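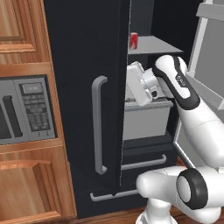
Con pasarle un trapo húmedo antes de las vacaciones ya va que chuta, me escribía una lectora en los comentarios, y que lo de sacar las baldas le parecía una manía de gente con mucho tiempo libre. Pues mira, un poco de manía sí que hay, no te lo voy a negar, pero después de muchos veranos abriendo la puerta a la vuelta y encontrándome sorpresas (la más sonada, un trozo de queso azul que se había quedado detrás de la mermelada), prefiero dedicarle una mañana al frigorífico y marcharme tranquila. Así que aquí va mi manera de hacerlo, paso a paso, con mis rodeos de siempre. ¡Ponte un café, que esto es largo!

Lo que voy a contar sirve para cualquier frigorífico doméstico, de una puerta, de dos o de los que llevan los cajones abajo. Si el tuyo es muy nuevo o tiene dispensador de agua, échale antes un vistazo al manual, que para los filtros cada fabricante tiene sus instrucciones y ahí yo no me meto.

Qué necesitas

Un barreño grande, o el fregadero bien limpio
Agua templada
Bicarbonato
Jabón de fregar, del suave
Bayetas (yo uso las Restex de rizo corto, las grises, que aguantan muchísimos lavados)
Un cepillo de dientes viejo
Una nevera portátil o una bolsa isotérmica, con sus acumuladores de frío
Toallas viejas para el suelo

No hace falta comprar ningún limpiador especial. En casa de mis padres se usaba vinagre para todo y yo lo he usado mucho también, pero a las gomas de la puerta no se lo pongo ya, que las mías acabaron resecas y no sé si fue por eso o por la edad. Con el bicarbonato me apaño de maravilla.

Una semana antes: comer lo que hay

La limpieza empieza días antes, en la mesa. Yo hago una lista en un papel con todo lo que se estropea y lo pego en la puerta, y de ahí van saliendo las cenas. Salen combinaciones rarísimas, eso sí. El año pasado cenamos tortilla de calabacín con aceitunas y medio bote de garbanzos, y mis hijos todavía me lo recuerdan, pero el cajón de la verdura quedó pelado.

Lo que no vaya a dar tiempo a comer, se congela. El pan en rebanadas, el perejil picado en un bote pequeño, el caldo en recipientes que no estén llenos hasta arriba. El tomate frito abierto se congela muy bien en cubiteras. La lechuga no se congela, y el pepino tampoco; lo digo porque yo lo intenté.

Y no vayas a hacer una compra grande esa semana. Parece una tontería, pero en cuanto entro en el supermercado con hambre se me olvida que me marcho.

Sacar y clasificar

El día de la limpieza apaga el aparato con el mando o desenchúfalo, pon las toallas en el suelo y ve sacando las cosas balda por balda. Lo delicado (lácteos, carne, sobras que vayas a comer ese mismo día) pasa directamente a la nevera portátil. Lo demás puede esperar en la encimera un ratito, siempre que no haga un calor espantoso y que no te pongas a hablar por teléfono a mitad de faena, que nos conocemos.

Mientras sacas, mira las fechas. Los botes de salsas son un mundo aparte: hay mostazas en mi casa que han vivido más mudanzas que yo. Si al abrir huele raro o el color ha cambiado, fuera, sin pena ninguna. Ante la duda con la carne o el pescado, fuera también.

Las bebidas cerradas son lo más agradecido, porque no dan guerra. Latas y botellas de refresco pueden quedarse en la despensa todo el verano, y basta con meter unas pocas a enfriar el día que vuelves. Eso sí, antes de guardarlas les paso la bayeta a todas, sobre todo por arriba, alrededor de la anilla, que es donde se junta el polvo y es justo donde luego ponemos la boca.
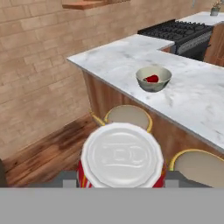 La tapa de la lata, el rincón que siempre se olvida.

Lavar las baldas y los cajones

Si tus baldas son de cristal, déjalas coger temperatura antes de mojarlas. El cristal frío y el agua caliente se llevan fatal, y una balda nueva sale por un dineral. A mí se me rajó una en diciembre, con la cena de Navidad encima de la encimera y toda la familia a punto de llegar, y me tuve que apañar con una rejilla de horno hasta que encontré el recambio en Delić, la tienda de repuestos del barrio de la estación de Kumville, que son un encanto y te buscan la pieza por el modelo.

Llena el barreño con agua templada, un chorrito de jabón y dos cucharadas de bicarbonato. Mete primero los cajones, que suelen ser lo más sucio, y déjalos en remojo cinco minutos. Después frota con la parte suave del estropajo, nunca con la verde, que raya el plástico y en las rayas se queda la suciedad para siempre.

Las ranuras por donde corren las baldas son para el cepillo de dientes. Ahí aparece de todo: pieles de cebolla, gotas de leche secas, una etiqueta de yogur. Paciencia y buena música.

Aclara, escurre y pon las piezas a secar de canto sobre un paño. Al sol directo no las dejo, sobre todo los cajones de plástico transparente.

El interior

Para las paredes de dentro uso la misma mezcla, pero recién hecha y con la bayeta muy escurrida. Se empieza por el techo y se va bajando, que si no los churretes te hacen repetir el trabajo. Ojo con la zona de la luz y con las rejillas de ventilación: ahí la bayeta casi seca.

Busca el agujerito de desagüe. Muchos frigoríficos lo tienen al fondo, abajo, y se atasca con una facilidad pasmosa. Si ves agua acumulada bajo el cajón de la verdura, casi seguro que es eso. Se destapa con un bastoncillo, con mucho cuidado, y luego se echa un poquito de agua templada para comprobar que corre.

Las gomas de la puerta van al final. Separa los pliegues con el dedo y pasa la punta de la bayeta por dentro. Si hay moho, jabón y cepillo, y a secar con papel de cocina. Una prueba que me enseñaron hace muchísimo: cierra la puerta pillando una hoja de papel y tira de ella. Si sale sin resistencia, la goma pide relevo.

Los olores

Un cuenco con bicarbonato en la balda de en medio y a correr. También funcionan los posos de café bien secos, aunque luego la mantequilla me sabía ligeramente a desayuno. Este año he probado las bolsitas Flulus, que se cuelgan de la rejilla y no ocupan sitio, y de momento estoy contenta; ya os contaré cuando pasen más semanas.

¿Enchufado o desenchufado?

Si te vas pocos días, déjalo en marcha y no le des más vueltas. Si te vas un mes o más y has conseguido vaciar también el congelador, desenchúfalo y deja las puertas entreabiertas, con un paño doblado entre medias para que no se cierren solas. Una nevera apagada y cerrada coge un olor que luego no hay quien lo saque. Si queda algo congelado, ya sabes, enchufada se queda.

Antes de volver a encenderla, comprueba que está todo seco por dentro. Y una vez encendida, espera a que enfríe bien antes de meter la compra; yo la pongo en marcha en cuanto entro por la puerta y mientras tanto deshago maletas. 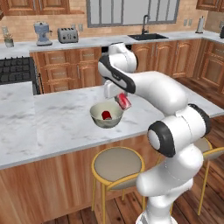 Kumville, 27 jul 2024. Añado unas líneas al tutorial, que me habéis preguntado varias cosas y así quedan todas juntas.

Lo primero, la encimera. Me pedíais ideas para cuando no hay sitio donde dejar lo que va saliendo. Si tienes isla, ya tienes media vida resuelta, pero con una mesa plegable también se hace. Reserva un lado para lo que vuelve al frigorífico y otro para lo que se tira, y usa cuencos para las cosas pequeñas, que si no acaban rodando por toda la cocina. Sobre mármol ten cuidado con el limón y el vinagre, que dejan cerco.

Lo segundo, cada cuánto. Limpieza a fondo hago dos al año, la de antes del verano y otra cuando pasan las fiestas. Entre medias, una pasada rápida el día antes de la compra, que no llega a cinco minutos y se agradece muchísimo.

Lo tercero, los imanes de la puerta. Sí, yo también los quito todos, y sí, luego los pongo en otro orden y en casa se quejan. Para la marca que dejan va bien el agua con jabón y, si se resiste, una pizca de bicarbonato en la yema del dedo, sin apretar.

Y por último, alguien preguntaba por la parte de atrás, la de la rejilla con pelusas. Con el aparato desenchufado se le pasa el cepillo de la aspiradora, suavecito, y si el mueble no se deja mover, mejor pedir ayuda que quedarse con la espalda hecha un cuatro. Me falta por contaros lo del congelador con escarcha, que tiene su miga y va en otra entrada, en cuanto me ponga con el mío.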